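Zirkstead Household Water Log — README

June
Posted by Sheena Kinnear

Monthly water meter readings from households in Zirkstead, typed up from paper cards. One row per reading, 1,428 rows in total, from 97 households.

## Columns

- `house_id` — number assigned at sign-up, not the street number
- `month` — as written on the card
- `litres` — use since the previous reading
- `garden` — y/n, blank if the box wasn't ticked
- `note` — free text, spelling left alone

## Known problems

46 rows have no `litres` value. Leave them blank; they are not zeros. Five meters were replaced partway through, and those households start again from a new baseline. Vesna Radonjić checked the joins by hand.

Tank water isn't metered, so homes with rainwater tanks look thriftier than they are.
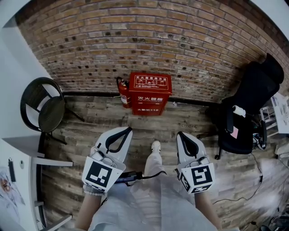 Readings over 90,000 litres were checked against the cards and kept. Most have "leak" in the note column.

## Use

Free to reuse with credit. Please don't try to match house numbers to addresses. Corrections go to Boris Zupan — quote the `house_id` and month.

Related items
Kanomano Rainfall Sheets
Zondo Creek Levels
Paper card template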